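Plendville Local Studies Room
Handbook for staff, Section 6: Memory sticks – sorting, checking and putting away
By Maribeth Navarro
May

6.1 What this section covers

This section deals with USB memory sticks that arrive in donations, come back from loan, or turn up in desk drawers. It does not cover memory cards, portable hard drives or discs, which are in Section 7.

At the time of writing the register lists 184 sticks. The Perkis box has numbered slots for 200, so there is a little room left. If you reach the last slot, stop and speak to Dolores Okafor before starting a second box. The second box has different numbering and the spreadsheet has to be changed first.

6.2 What you need

The sorting tray
The Perkis box and its lid
Tie-on paper labels, small
A soft pencil and a fine permanent pen
A dry, soft brush
Small grip-seal bags
The checking laptop (the old Studach with the green sticker, kept off the network)
The register, open at the current page

Caution: Do not plug any donated stick into the front desk computers, even for a moment. Use the checking laptop only.

6.3 Sorting by type

Sort by the way the connector is protected before you look at size, age or make. It decides how the stick is bagged and where the label goes.

1. Tip the sticks gently into the tray. Do not pour them from a height.

2. Separate them into four types:

Capped – the connector is covered by a loose cap.
Swivel – a cover, usually metal, turns on a pin and folds over the connector.
Sliding – the connector moves in and out of the body with a thumb catch.
Bare – no cover of any kind, or the cover is missing.

3. If you can't tell which type a stick is, look at both ends. An opening at one end may be where a connector slides out or where a cap goes on. Put anything doubtful at the left of the tray and come back to it.

4. Put caps back on their own sticks straight away. A cap found alone goes in the caps envelope, not in the bin.

5. Lay each type in its own row, connectors all facing the same way.

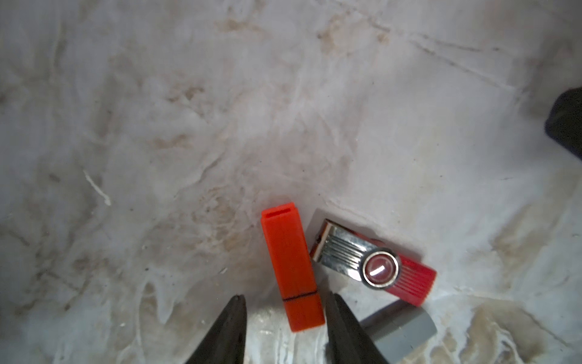

Orange stick, with a red swivel stick to the right of it. 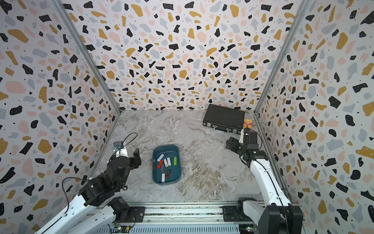
6. Try each swivel cover with a finger. It should turn with slight resistance. If it spins freely it will work its way open in the box, so hold it shut with a paper band. Do not use a rubber band. They perish and leave a sticky mark that is hard to get off.

7. Try each sliding catch once. If it sticks, leave it alone and write "stiff" in the notes column.

Note: Colour is useful for finding a stick again but it is not an identifier. We have several red ones. Always go by the register number.

6.4 Looking over the stick

Do this before anything is plugged in.

1. Hold the stick by its body and look into the connector under the desk lamp. Look for fluff, grit, green or white deposits, and bent metal.

2. Brush out loose fluff with the dry brush, working outwards.

3. Check the seams of the casing. A thin line where two parts of the body meet is normal. A seam that opens when you press lightly is not.

4. Check for a lanyard loop. If there is a cord or key ring attached, remove it and put it in the same bag as the stick.

5. Look for writing, stickers or printed names. Copy them into the register exactly, spelling mistakes included.

Caution: Never use water, glass cleaner or compressed air on a connector. If there are deposits inside, bag the stick, mark it "do not plug in" and put it in Salim Were's pigeonhole.

Caution: Do not try to straighten a bent connector with pliers. This was done once and the stick could not be read afterwards.

6.5 Reading the contents

1. Start the checking laptop and wait for the desktop to settle. It takes a few minutes.

2. Plug the stick in straight, without rocking it. If it won't go in, turn it over and try again. If it still won't go in, stop.

3. When the Illés window opens, choose "Read only". If the window doesn't open, unplug the stick and try the other port, the one nearer the hinge.

4. Let the scan finish. Most take less time than making a cup of tea, but a full stick can take a good part of the afternoon. The largest we have had so far held 1,444 files, nearly all of them scans of parish magazines.

5. Write down the number of files and the name of the stick as Illés shows it.

6. If the scan shows a warning, write the warning in the notes column, leave the stick plugged in and fetch Jomar Dizon. Do not press "Repair".

7. When the scan is clean, choose "Copy to store". Wait for the word "Verified". "Finished" is not the same thing and only means that the copying has ended.

8. Choose "Eject", wait for the message, then pull the stick out by the body.

Note: On swivel sticks, hold the metal cover out of the way while you plug in. If it is allowed to swing it can knock against the next port and the stick will sit crooked.

Note: Some sticks have a light and some don't. No light does not mean the stick is dead. Go by what the laptop shows.

6.6 Labelling

1. Take the next number from the register. Do not skip numbers and do not re-use one, even if the stick has been returned to its donor.

2. Write the number on a tie-on label with the permanent pen, and the donor's surname below it in pencil.

3. Fix the label according to type:

Capped – through the loop on the body. Never on the cap.
Swivel – through the loop if there is one, otherwise loose in the bag.
Sliding – through the loop at the end away from the connector.
Bare – loose in the bag.

4. If there is no loop, do not stick anything to the casing. Put the label in the bag with the number facing out.

Caution: No sticky tape, no correction fluid and no writing on the stick itself. Some of these have to go back to families.

6.7 Putting away

1. Put each stick in a grip-seal bag, one to a bag. Press out most of the air before you close it.

2. Place it in the slot with the same number, label end up.

3. Tick the "boxed" column in the register and add your initials.

4. When the tray has been dealt with, go through the register entries for that session from top to bottom and check each slot against its line. The two must agree before the lid goes on.

5. Put the box back on the second shelf of the steel cupboard, away from the radiator pipe. Lock the cupboard and return the key to its hook.

Note: If you are called away part way through, leave the tray as it is, put the "sorting in progress" card beside it and lock the room. Do not sweep everything back together. Starting again takes longer than you would think.

6.8 If something is wrong

The stick gets hot. Eject it if you can, unplug it, and leave it on the tray. Write "hot" in the notes column. Do not bag it until it has cooled.

The laptop asks to format the stick. Choose "Cancel". Unplug, bag, mark "unreadable" and pass to Jomar.

The stick shows as empty. Read it once more in the other port. If it still shows nothing, enter 0 in the files column and box it as normal.

Two sticks have the same name in Illés. This is common, as many are left with the maker's name. The register number keeps them apart.

A stick asks for a password. Do not guess. Write "locked" in the notes column and the donor will be contacted.

A number is missing from the box. Check the loans book first, then the slot either side, then the bottom of the box.

6.9 Sticks going back to donors

1. Check that the register says "Verified" against the number.

2. Remove our label and keep it. It goes in the slot where the stick was.

3. Return the stick with its own cap, cord or key ring.

4. Ask the donor to sign the returns column. A telephone call is not enough.

Comments (4)

Vusumuzi Modise
In 6.5 step 3 the port nearer the hinge is the loose one on our laptop. I get better results starting with the other. Could the step be swapped round?

Maribeth Navarro
I'll try both with the same stick next week and change it if needed. Leave it for now please.

Salim Were
Can people please write on the bag why it has come to my pigeonhole. I had three with only "do not plug in" and had to look up each one.

Dolores Okafor
Where do the very short sticks go, the ones that are hardly longer than the connector? They slip down inside the slots. I have been folding the bag over and standing it on the fold, which works but looks untidy.

Last updated: May, section 6.6 reworded, caution on tape added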